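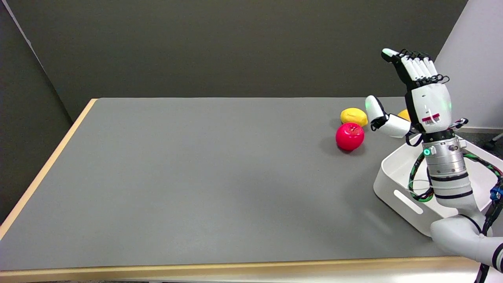
Iara Cabral wrote in to ask why her lemons turn hard as walnuts within a week when the apples next to them stay fine, and whether it does any harm to keep the two together. She lives in an apartment with a small refrigerator and would like to leave as much fruit out as she can.

The short answer is that lemons dry out at room temperature much faster than most people expect, and apples go mealy more slowly than they dry. Neither one spoils the other overnight. But the two want different treatment if you plan to keep them longer than a few days.

Lemons

A lemon left on the counter is good for a week, sometimes a little more in a cool kitchen. After that the skin tightens and the juice starts to go. If you use lemons every day, leave out what you will get through and put the rest in the refrigerator. Use a zip bag with the air pressed out, or a jar with a lid. Kept that way they last three to four weeks.

Dry them before they go in the bag. Any water left on the skin will start mold at the stem end.

A lemon that has gone stiff still has juice in it. Stand it in warm tap water for a few minutes, then roll it on the counter under your palm, pressing firmly, before you cut it. If you want the zest too, grate the lemon first and juice it afterward.

Cut halves go face down on a saucer in the refrigerator, or in a small covered dish. Use them within 3 days. Slice off the dried face if the lemon is going in a drink.

Apples

Apples are fine on the counter for a week. Past that they lose their snap, and the softer kinds go first. The crisper drawer will keep them for a month or longer. A bag with a few holes in it holds enough moisture without letting them sweat.

Check the bag when you take one out. Any apple with a soft spot gets eaten or cooked that day. Cut around the bruise generously, as the brown usually runs deeper than it looks.

Apples give off ethylene, the gas that ripens fruit. Keep them away from lettuce, broccoli, cucumbers and anything else you want to stay green. For lemons it matters less, but over several weeks in a closed drawer it can age the skins. If you only have one drawer, put the apples in a closed bag and the lemons in a jar on the shelf.

Fruit on the table

Fruit set out on the table should be what you intend to eat in the next few days. Put it out of direct sun and well away from the stove or a heating vent. Leave some space between the pieces. Where two pieces press together the air can't get in, and that is where the first soft spot tends to form.

Don't wash it all when you bring it home. Wash each piece right before you eat it, and wash lemons before you grate them. For waxed fruit, use warm water and a vegetable brush, then wipe with a towel.

A bowl is fine, but wipe it out when you refill it. Put the older fruit on top and the new fruit underneath.

Juice marks

Lemon juice will dull some surfaces, stone and marble in particular. Cut lemons on a board and wipe up drips as they fall. On a wood table, wipe with a damp cloth and follow with a dry one. Skip the scouring powder on matte finishes, as it leaves shiny patches that don't come out.

What to do with the extra

Extra lemons: squeeze them and freeze the juice in an ice cube tray, then move the cubes to a bag. Measure what one compartment of your tray holds and write it on the bag.

Extra apples: peel, slice, toss with a spoonful of lemon juice, and freeze flat on a tray before bagging. They will be too soft to eat raw but they are fine for pie or sauce.

Aldana Salinas adds that lemon peels freeze well too. She takes them off in strips with a vegetable peeler, leaving the white part behind, and drops them straight into the pot when she makes applesauce. Take the strips out before you mash.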